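Week 4: Who pays for the road outside your door?

Welcome back, everyone, and thank you for the lively discussion last Tuesday, which ran on so long that we never reached the part about maintenance. We shall start there, and I promise to keep an eye on the clock this time (Raphaël Poulain has kindly offered to wave at me).

Our case is still Etdale, the small district from the October reading. Its council looks after 673 kilometres of road, and 471 of those are what engineers call local access roads – the lanes and side streets that carry few vehicles but reach nearly every front door. You will remember that the national grant is worked out mostly on traffic, so these roads earn very little of it.
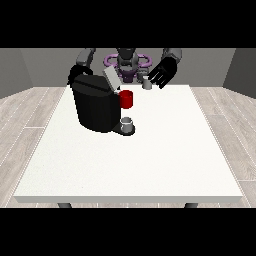 Road money comes in two sorts, and you will save yourselves a good deal of trouble in the essay if you keep them apart. Capital money buys something new, such as a bypass or a roundabout. Revenue money keeps what you have in working order: filling potholes, clearing drains, repainting lines. Think of a coffee machine with a little red cup in its holder and a silver mug waiting on the drip tray. Buying the machine is capital, and everything you must put into it afterwards is revenue. Ministers enjoy opening bypasses, and I have yet to see one cut a ribbon on a drain.

Ludivine Gaillard's chapter on the Rusholm crossing is very good on this point, though rather heavy going in the middle. Do stick with it, as her table of deferred repairs is worth the effort. Kokkonen takes the opposite view and argues that new roads, chosen well, take the strain off old ones.

For next time, please read Kokkonen and write a page on which roads you would resurface first in Etdale, and why. Bring a calculator if you have one.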